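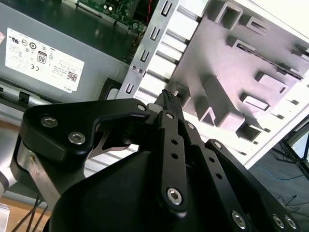
Check the power supply before you touch anything else, Ashok Dhillon wrote to me in the morning, half of the Dells we got back in the autumn came with a weak one and people lost a day looking at the memory.

OK, so I began with the power supply. December 1, 2020, bench in the back room, desktop tower from the Sinari return lot, inventory number 732. It has a Dell supply with the 80 badge on the label. I measured the voltages on the main connector with the small Vakico meter and all of them are inside the limits, also when I left it on for the length of a coffee. I wrote the values in the green folder, page for the Sinari lot. So the supply stays in. Ashok, you can stop worrying about this one.

The complaint on the return slip is only one line: "restarts alone, sometimes no picture." No name, no date. I would like that the slips have at least the name of the person who used the computer, then we could ask if it happened when it was cold, or after long work, or always.

What I did before opening: listened to the disk (normal sound), looked at all the ports from the outside, cleaned the dust from the rear with the soft brush. The side panel was stiff. I put the screws from it in the first cup of the tray. Please do not mix the cups this time. Last week I found two long screws in the cup for short ones, and a long screw in the wrong hole can go into the board.

The case must lie flat on its side for this work. When it stands, the memory is difficult to press in straight, and one pushes the whole board without noticing it.
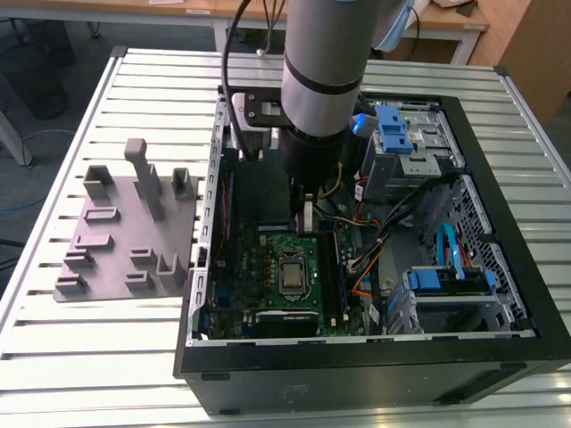 Tower 732 on its side on the slatted table, side panel off, blue drive latch at the upper right.

Order of work inside, for the next person who gets one of this lot:

First the cables. The orange SATA cable goes down the right side of the board and it is easy to pull it with the sleeve. I press it at both ends before and after, every time. One of the earlier towers "had a dead disk" for a whole afternoon and it was only this connector.

Then the memory. Take out, look at the gold contacts against the lamp, wipe with the dry cloth only. I know that some of us use the eraser. I did it also for years, but the crumbs go into the slot and then you have a new problem. If the contacts are really dark, use a little of the Jolto contact cleaner on the cloth, never directly on the module. Wait until it is dry.

Then the cooler and the processor. The paste on this one was old and hard like chalk, it came off in pieces. I spent more time on this than on all the rest. A plastic card helps, the kind from the hotel is best -- thin, but does not bend too much. After this, alcohol and cloth, until the cloth stays white. 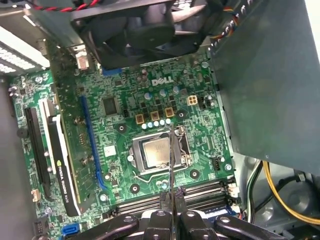

Before new paste goes on I like to look at the socket with the light from the side, to be sure that the lever is fully down and under its hook. On this model it can look closed when it is not. I do not lift the processor if there is no reason for it. The pins are in the socket and they do not forgive, and we have no spare board of this type on the shelf.

I also went along the capacitors with the magnifier. A swollen top would explain the restarts very well. I found none. This is good for the board and bad for me, as I still had no cause.

So, memory test. I used the module that came with it, alone, first in one slot and then in the other. In the first slot it ran without errors up to lunch. In the second slot the computer restarted after 2,315 seconds by the log. I repeated it with a known good module from our drawer, same slot, and it restarted again, this time earlier. So it is the slot (or the board near it) and the module is fine. I am quite satisfied with this, but I would like one more run at night before I write it on the card in ink.

Question for everybody is what we do with a board which has one good slot. The machine works with one module. For the reading room it would be enough, they only open the catalog and the mail. For Dursun it is not enough, they asked for both slots filled.

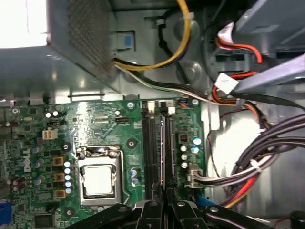 Give it to the reading room and put a sticker over the bad slot, otherwise in one year somebody adds memory and we get it back with the same slip. This was the answer from Dursun, by phone, and they do not mind to wait for another tower.

I agree with the sticker. Yellow one, with the date on it, and also a line on the inside of the side panel.

Still open:

Night run with one module, first slot. Start it last thing, lights off, door locked.

New paste is almost finished, there is enough for one more processor. Order two tubes.

Fan speed after the new paste: I expect near 3,500 at start and then slower. Write down what it really does.

Ask Sinari if the other towers from this lot had memory added later. If yes, look at the second slot first.

The magnifier lamp flickers again. I tightened the plug, let us see.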